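Progress report to the Gakley Fund
Household handling project, Dinivell workshop – equipment planning stage
2 February 2020 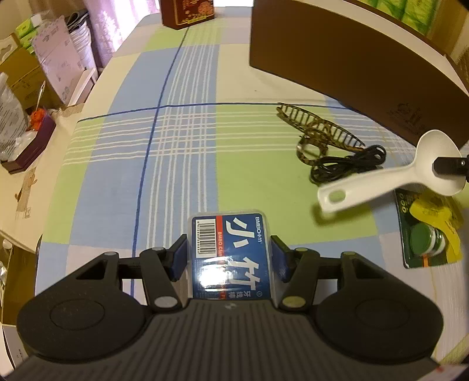

Hand-held gripper open over a plastic case of BMBO floss picks, with a hair claw, a bundled cable and a white scoop or rice paddle on the same cloth.

We are very pleased to be writing this one. When the grant was agreed we said we would spend the first part of it finding out what to buy before we bought much of it, and we now have a shopping list we believe in. There is still one big decision left (the arm, see below) but the rest is settled, and most of it comes in under the sums we gave you.

What we have been doing

The work so far has been done by hand. A person holds the gripper and picks up ordinary household things from a table, one after another, and we keep a record of each attempt. We chose to start like this because a hand-held tool costs very little next to an arm, and it lets us learn which objects give trouble while the expensive choices are still open. It has been a joy to run. People pick up the knack in a few minutes and then start suggesting objects of their own!

The object set stands at 149 items. We bought nearly all of them from market stalls and ordinary shops, and a good many came out of our own kitchens. Flat cases with a clear shiny lid are among the hardest. They offer very little height to grip, and the glare from the lid can hide part of the label. Bundled cables are awkward in a different way, as they give when squeezed. Hair claws we had expected to be dreadful, and they have been quite friendly.

We use patterned cloths on the tables on purpose. A plain surface makes everything easier than it would be in a real home, and we would like to know the worst before we order cameras.

Grippers

We have five hand-held grippers in use and would like to add more before the end of April. The question was whether to buy the same again or move to the heavier Plokdale model. We had a Plokdale on loan and liked it very much – it closes firmly and the pins show hardly any play – but it is tiring to hold for a whole session, and its pads are sold only as part of a complete finger. Pads are what we get through fastest. We therefore plan to stay with the present type and put the difference towards spares.

Our request is for 13 more grippers of the present type and 38 sets of fingertip pads. That would let us run two tables at once with a tool or two on the shelf for repairs. The quote includes delivery, and the price is held until the end of April.

The arm

This is the purchase you asked most about at the last review, and we understand why. It takes up nearly half the equipment line. We have looked at two, the Mughal and the larger Plokdale, and our preference at the moment is for the Mughal. It will carry the fingers we already use with a simple adapter plate, so what we learn by hand can be tried on the arm without changing the part that touches the object. The Plokdale has a longer reach and a better warranty. If reach proves to matter more than we think, we will say so.

What we don't yet know is how the Mughal behaves near the far edge of a full-sized table. The supplier has agreed to a trial at their own site, and we will take a box of our worst objects with us. Until that trial is done we ask that the arm money stays where it is and isn't released.

Two costs we left out of the original budget have come to light. The arm needs a heavier bench than the folding tables we have now, and the workshop needs another power circuit on the window side. Both can be met from the savings on cameras, where the cheaper model did everything we wanted. No extra money is being asked for.

Storage

A smaller matter, but it has eaten more time than anything else in this report. Objects, packaging and spare stock have been living in cardboard boxes beside the tables, and finding one particular item can take longer than the session it is needed for. We would like to move a small sum from travel to shelving and lidded tubs. Every object will then have a numbered place, matching its number in the record.

What we are asking you to approve

Purchase of the 13 grippers and 38 pad sets at the quoted price.
Transfer of the camera savings to the bench and the electrical work.
Transfer from travel to shelving, as set out in the attached budget sheet.
Holding of the arm money until the Mughal trial has been reported.

An answer on the grippers by the end of March would be a great help, as the supplier needs three weeks to deliver. The trial report will follow separately as soon as we are back from the supplier's site, with the table of reach measurements you asked for.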